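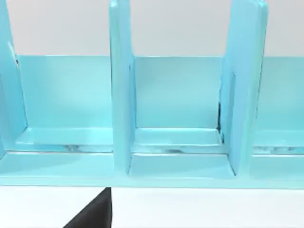
Render 3, turquoise rack against an off-white wall

gilbert_m
Gloss panels look fine, and the wall behind them has just a faint gradient left to right, but other exports of it come out banded. 8-bit output, 211 samples. Is this a sampling problem or a bit depth problem?

Iton
Bit depth. A plain wall with a faint gradient is the worst case for 8-bit. Export at 16 and dither on the way down.

plirnum
Disagree. Check the denoiser first. Mine flattened low-contrast areas into steps at 148 samples, and the 16-bit file had the same steps.

Iton
Then your denoiser ran before the tone curve. Different fault, same look.

plirnum
It ran after. Settings are in my March thread.

Hélder Pinheiro
Test both. Save one 16-bit file with the denoiser off and stretch the contrast on the wall only. Steps there – look at the light falloff. Noise and no steps – turn things back on one at a time.

gilbert_m
Did that. Noise, no steps. Denoiser back on, still clean at 16. Steps return at 8 with dither set to 0.

Iton
Set dither to 1.

plirnum
Fine for this file. I still wouldn't leave the denoiser on default.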